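How I Paint an Old Table Mint Green (and Get It Smooth Enough to Eat Off)

Big square tables, small brushes, and the drying time I always want to skip

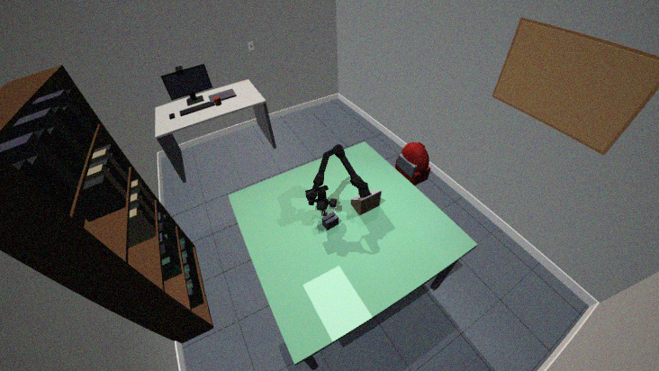 4 min read

I have now painted three tables green, and the first one was a disaster. It had brush ridges you could feel through a tablecloth, and a glass left on it overnight took a perfect ring of paint with it when I picked it up. So this is the way I do it now, on plain wood tables, the kind you find at a yard sale with one wobbly leg and a lot of old coffee on top.

What you'll need

Sandpaper in 120 and 220 grit, plus something finer if you have it. A sanding block. Dish soap and a couple of rags. Bonding primer. A quart of satin enamel in your green (mine came from Gunholm, the little paint store near me, and they mixed it as color 212, which is a bit grayer than you'd expect from the chip). A 4-inch foam roller, a decent angled brush, and a clear water-based topcoat. I use Zala topcoat and I like it, but buy whatever your store carries for tabletops and read the can.

One thing before you start! If your table is old enough that there might be lead paint on it, get a test kit and don't sand anything until you know.

Cleaning

Wash the whole thing with warm soapy water, then go over it again with plain water. Do the underside of the edge too, where everybody's hands go. I skipped that once and the primer fish-eyed all the way along one side, little round craters everywhere, and I had to take it back to bare wood. Let it dry overnight.

Sanding

Tighten the legs first, because it's no fun wrestling with bolts once there's fresh paint on them. Then sand the top with 120, going with the grain, until the shine is gone. You don't have to get down to bare wood unless the old finish is peeling. Fill any dents with wood filler, let it harden, and sand again with 220.

Go easy on the corners. It's really tempting to lean on them, and I always end up rounding one more than the others and then spend an hour trying to make the rest match. Vacuum, wipe with a damp rag, and let it dry again.

Priming

Cut in along the edges with the brush, then roll the top right away while the brushed part is still wet. Thin coat! It'll look patchy and you'll want to add more, but leave it alone. If yellow or brown stains come through once it's dry, that's tannin, and you need a stain-blocking primer over the top before any color goes on.

I sand the primer lightly with 220 when it's dry. It should turn to powder under the paper. If it's gumming up, come back later.

The green

Stir it properly, right down to the bottom of the can. I pour a little into a tray and cover the rest so it doesn't skin over.

On a big square top I work in strips, one side to the other, and overlap each strip while the last one is wet. When the whole top is covered I do one last very light pass, all in the same direction, barely touching it. Then I put the roller down and walk out of the room, or else I start fiddling with it and that's how you get drag marks.

It takes 2 coats for most greens. Pale ones like mint sometimes want a third over dark wood. Sand very lightly in between with your finest paper and wipe off the dust.

I work at 50 percent humidity or lower if I can manage it. My garage in November is hopeless, so I do winter tables in the spare room with the window cracked and the door shut against the cat.

Topcoat

Give the paint at least a full day first, longer if the can says so. Same roller technique, thin coats, and don't shake the can or you'll fill it with bubbles. I do three coats on the top and one on the legs. Go for satin or matte on a large surface. Gloss shows every single speck, and on a pale color you'll see them from the doorway.

Waiting

Dry is one thing and cured is another. You can probably touch it the same evening, but it can take weeks to harden all the way. I keep hot mugs, lamps with rubber feet and anything heavy off mine for a month. If you have to use it sooner, put felt pads under things and lift them when you move them.

For cleaning, a soft damp cloth is plenty. Save the leftover paint in a small jar with the color number written on the lid, and touch up chips with an artist's brush.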